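Muston, second winter

16 January 2023

I did not write here for a long time, and the reason is the wrist. In the shared workshop at Pirzada we have an arm, which we call Muston, and since March I am the person who takes care of everything after its last joint. The others do the software. I do screws, cables and small plastic parts that break.

The task we chose is a small grocery store. The arm should take a thing from one place and put it in another place, gently, and do it again. It sounds easy for a person with hands. For me it was over 200 attempts before I stopped writing them in my notebook.

My first mistake was the camera. I put it on a post beside the table, and from there the gripper always covered the thing it wanted to take. Then I moved the camera to the wrist, with a printed bracket from Durosach, the small shop where we order parts. Now it looks along the gripper and sees what the fingers see.
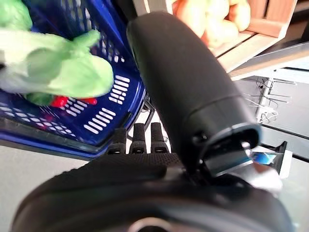
The second mistake was friction. A smooth finger is nice to look at, but glossy packages slide away from it. I tried tape, then a thin rubber skin from Mindier, and I stayed with the rubber. It must be glued in 2 layers and left for 8 hours - I was impatient once and had to peel everything off with a knife.

Potatoes are still difficult. Each one has another shape, and when you touch one, its neighbors roll. Flat things are difficult in a different way, because the fingers must come very low and the table does not forgive. I added a soft spring behind the mount, with 6 millimeters of travel, and I hear much less of the ugly knocking sound.

Next I want to make the cable path cleaner, so the wire does not pull when the wrist turns. If somebody has experience with flat cable on a rotating joint, please write me. I would like to buy the right one the first time.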